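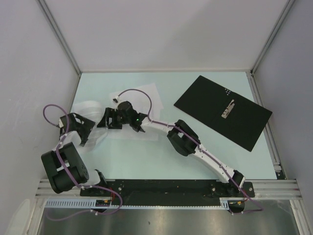
pale blue top, ali rail along the front, grey walls

GrestdaleTom
Tidying the bench Saturday, want it clear for paperwork. Is pale blue daft for a desk top? Thinking of doing the one at home the same, got 4 litres of Ultlow left over.

m_courtois
Shows every pen mark. Go darker.

anero70
Disagree, had a light top for years, wipes down fine. Dark shows dust way worse

GrestdaleTom
hm ok. Other thing, the typed sheets. Keep them or scan and bin?

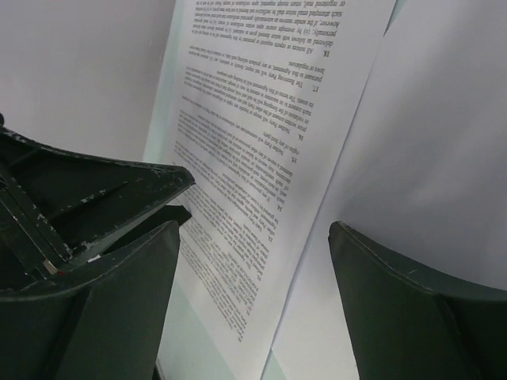 one of the typed pages, small print

m_courtois
Bin. Thats what scanners are for

Eugénie LG
No!! Keep the paper. Lost a whole folder of scans in January, never got it back. Box file, label on the spine, done.

m_courtois
So back up your scans?

Eugénie LG
I did. Wrong drive.

anero70
punched pockets are better than a box file imo, you can find stuff

GrestdaleTom
Pockets then. Staying blue too, sorry Mathis. Anyone know if Ultlow needs a primer on bare ply

user1823
yes, two coats, sand inbetween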